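Bredar Countertop Safety Kit for Small Robot Arms: two months in

I put off buying this one for a long time. Paying for a box of tape, tags and laminated cards to go with a robot arm I already owned felt a bit like paying for the instruction book twice. But I do kitchen tasks with a small arm most evenings (picking up, putting down, sliding things onto a cutting board, very glamorous), and after it swung round and clipped my knuckles one night in February I figured my house rules could use an upgrade.

My house rules up to then were "stand back a bit" and "don't be silly." Not much of a standard!

So, what you get. There's a binder with the rules in it, a roll of marking tape, a set of tie-on tags, a stack of setup cards you fill in with a grease pencil, a stop button on a long cord, and a flat little gauge for checking how hard the gripper squeezes. I ordered mine from Belutex and it showed up well packed, with a spare pencil I've already lost.

The binder is the heart of the thing and I want to start there. It's written by Rogério Tavares, and he writes like someone who has been hit by a robot. Short sentences, no throat clearing. The main rule is that before every session you do a walk-round and write down three things on the card: what the arm can reach, what it's allowed to touch, and what's within reach that it isn't allowed to touch. That last line is the one that changed how I work. I'd always thought about the task objects and sort of let my eyes slide over everything else on the counter. Now the toaster gets a line on the card, and so does anything made of glass.

You don't have to clear everything away, by the way, and I was glad to see it. The first kit I tried, from Wendley, wanted a bare surface and nothing else, and I gave up on it inside a week. A kitchen where you have to hide the kitchen isn't teaching the arm a whole lot about kitchens. The Bredar binder lets you keep the clutter so long as it's on the card, it's stable, and anything with a cord or a heating element is unplugged or outside the reach line.
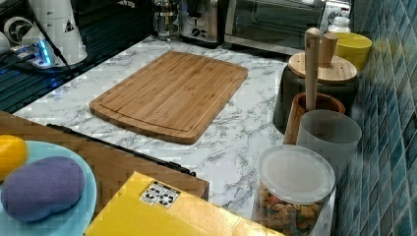
The reach line is where the tape comes in. You're supposed to jog the arm out to full stretch at slow speed, mark where the fingertips get to, then add a margin of 300 millimeters and tape that. On an ordinary counter the margin goes straight off the edge and up the wall, and the binder only gives this half a page. What I ended up doing was setting a software limit well short of full stretch and measuring from that, which Tavares allows as long as you test the limit every time you power up. Fine by me, it takes hardly any time. I do wish it came with a drawing for people who live in regular houses, though.

The tape itself is good. It sticks to stone, it peels off clean, and it has survived me wiping over it with a wet cloth every night. The tags are less good -- the string is too short to go round a fat cord, and I've swapped mine for kitchen twine.

Now the stop button. Love it. Big, clunky, and the cord is long enough to reach a stool on the far side of the room. The rule in the binder is that the person holding the button does nothing else, so no phone, no typing notes, no fixing your coffee. If you work on your own you stand still with your thumb ready and you write your notes afterward. I grumbled about this for a few evenings and now I do it without thinking. My notes are shorter, which my future self may or may not thank me for.

The squeeze gauge took me the longest to get along with. You close the gripper on it, read the number, and compare it with a chart of what's okay for soft stuff, hard stuff and hands. Mine stuck at zero the first few tries and I thought it was a dud, but you have to press the reset tab all the way down until it clicks. Once I'd worked that out I found my "gentle" setting wasn't gentle in the least! I dropped it by half and the arm still picks up everything I ask it to.

A few odds and ends. The setup cards smudge if you stack them. The binder rings are stiff. There's a section on food that I think everybody should read even if they skip the rest: anything the gripper has touched counts as a prop from then on, and it doesn't go back in the fridge or the bowl. I keep a marked bin for props now. My partner Ren has stopped asking whether it's okay to eat the things in it.

My log says 1,035 pick-and-place runs since I started using the kit, with 2 stops, both of them me being jumpy about a sleeve. Before that I didn't keep a log at all, so I can't tell you it's any safer than it was. I can tell you that I'm calmer doing it, and that Ren will now walk through the kitchen while the power's on, outside the tape of course.

Would I buy it again? Yes, though I'd be happier if they sold the binder and the button without the rest. Four stars, and please, longer string.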